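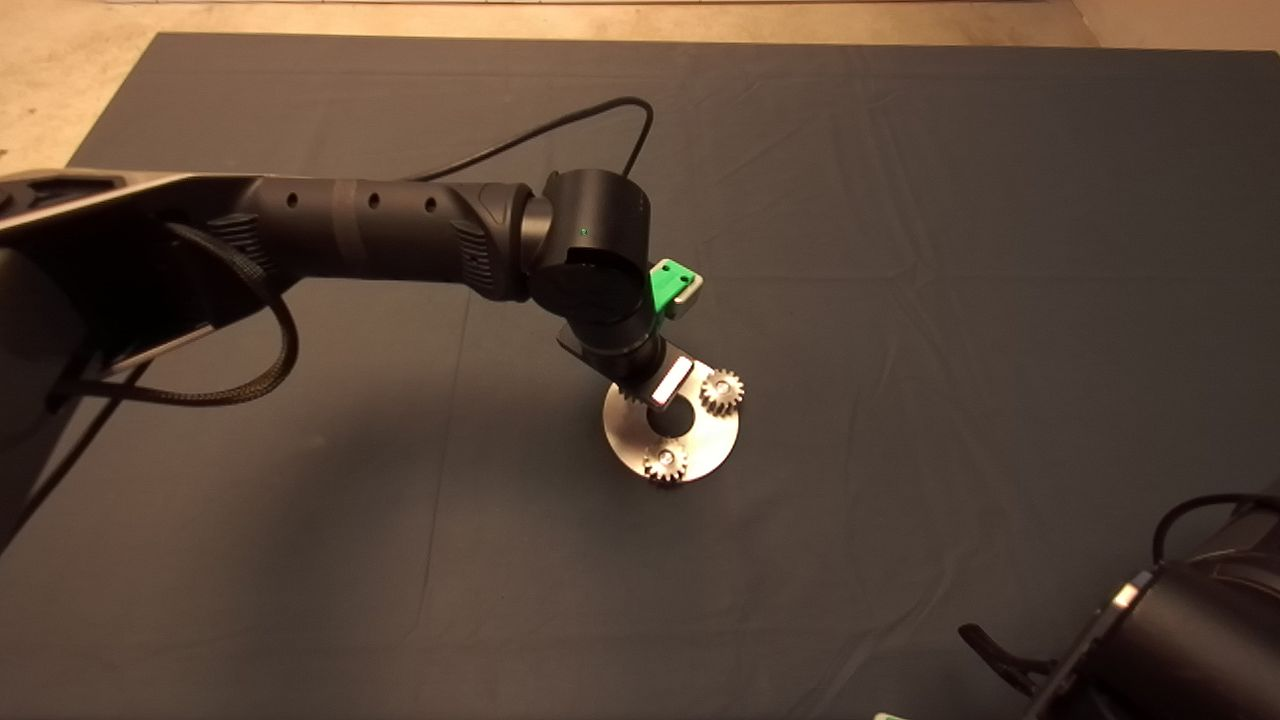
The case for a plain dark cloth

Most advice on dismantling and refitting small mechanical items begins with the tools. I would begin with the surface. A plain dark cloth, pulled flat, is the best general surface for handling metal parts of hand size and below, and I think the trade in printed, compartmented and magnetic mats has done little to improve on it.

My own work is the overhaul of kitchen scales, coffee grinders, clock movements and the occasional fishing reel. The parts are mostly plates, washers, discs, collars, short shafts and screws. They are mostly bright. On a pale bench top a bright steel washer has poor contrast at its edge, particularly under an overhead lamp, where the metal and the bench give back much the same amount of light. On charcoal or black cotton the edge is plain from any angle. A hole in the middle of a disc reads as a dark hole, and a missing spacer inside it shows at a glance.

Contrast is the usual argument and I do not think it is the strongest one. Friction matters more. A disc set down on laminate will slide if the table is knocked, and it will spin if it is pushed off centre. The same disc on woven cotton stays where it was put, near enough, while a collar is lowered on to it. It can still be turned deliberately with one finger. Rubber grips harder, to the point where a thin plate has to be peeled up by its edge, and that is how thin plates get bent.

The third property is that cloth absorbs impact. A 13 mm ball bearing dropped from elbow height on to a hard bench will leave the bench. On cloth laid over a hard bench it still bounces, but lower, and it tends to stop within reach. Doubling the cloth helps further. I do not recommend more than two layers, as the stack begins to shift against itself and small parts tip over in the soft ground.

The printed mats deserve a fair hearing. I used the Illska sorting mat for most of a winter. It has a numbered grid with 30 squares, and the intention is that each part removed goes into the next square, so that reassembly is a matter of reading the grid backwards. For a device with a strict order of dismantling this works well. Many devices have no strict order. A grinder comes apart in three or four groups that meet in the middle, and I found myself allotting squares to groups and then losing track of which group had ended where. On plain cloth I lay each group out in its own line, at whatever spacing suits it, and the line can be moved. The grid also puts white print under bright parts, which throws away the contrast that was the reason for choosing a dark mat.

Magnetic mats I would keep out of clock work altogether. For screws in quantity they are adequate. A dish does the same job and can be carried.

There are fair objections to cloth. It sheds. A new cotton cloth will leave lint on anything oiled, and lint in a bearing is a fault put in by the repairer. The answer is to wash the cloth several times before it goes near the bench, without fabric softener, and to keep oiled parts on a saucer or a square of lint-free paper. Microfibre is not an answer. It catches on burrs and drags light parts along when the hand moves across it.

It also creases. Faint creases are harmless and I would not spend time on them. A ridge high enough to tilt a disc is a different matter, as a tilted disc accepts its shaft at an angle and may feel seated when it is not. The cloth should be pulled flat from opposite edges before starting and again whenever something heavy has been dragged across it. Clips at the corners are worth having if the bench allows. Ironing is optional.

Weight of cloth is a matter on which I have changed my mind. I used to favour light sheeting, which was to hand. I now use a heavier twill sold by Lirkberg as a table underlay, 111 cm wide, which covers my bench with an overhang at the front. The overhang is useful. Gathered up with the knees, it makes a shallow apron that catches what rolls off. The twill lies flatter than sheeting and does not lift with the hand when a part is picked up. Its one defect is a sewn hem thick enough to stop a screwdriver rolling, and I have come to count that on the other side.

Working on the floor is sometimes necessary with larger items, and there the cloth does even more. A speckled floor covering is close to perfect camouflage for a small screw. The cloth should then extend well past the work on every side, and anything that goes over its edge should be looked for at once, before the next part is touched.

The Economou handbook, which I otherwise follow, gives surfaces a single paragraph and recommends "any clean tray". A tray has a rim, which is sensible, and a hard, slippery base, which is not. Put a cloth in the tray and the advice becomes sound. Cluva sells a tray with a fitted felt liner on this principle, at a price I would not pay. Felt also holds swarf, and the liner is glued, so it cannot be shaken out.

Shaking out is the last point in favour of loose cloth. At the end of a job mine goes over a white sheet of paper and is shaken once, gently. On Tuesday this produced a grub screw I had already written down as missing.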